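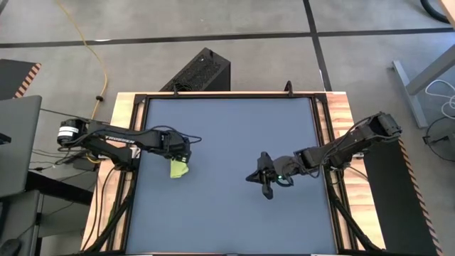

Vadlow 50 Shore Power Connection Unit

The Vadlow 50 lets small passenger ships and coastal ferries run on grid power while alongside, with the auxiliary engines shut down. It is built by Brilley for quays where space is tight and a full-size substation would not fit.

The unit arrives as one cabinet with the transformer, frequency converter and cable reel already installed. The port supplies a level concrete pad and a grid feed. One crew member can make the connection using the handheld control - no crane is needed.

Specifications
Output: 795 kVA
Frequency: 50 or 60 Hz, selected at the panel
Cable length: 205 feet
Operating temperature: -13 to 104 °F

Options
Heated cable reel for northern ports
Second outlet for battery charging on hybrid vessels
Remote metering by berth, with monthly export for billing

Before ordering, check the position of the ship's connection hatch at both high and low water. Ships without a shore power inlet can be fitted with the Nisbet inlet box, sold separately, part no. 463.

Delivery is quoted per port. Units ordered before the end of May ship the same year.

Sales: Kirstin Tennant
Technical questions and site drawings: Ajith Menon

Page updated November 16, 2019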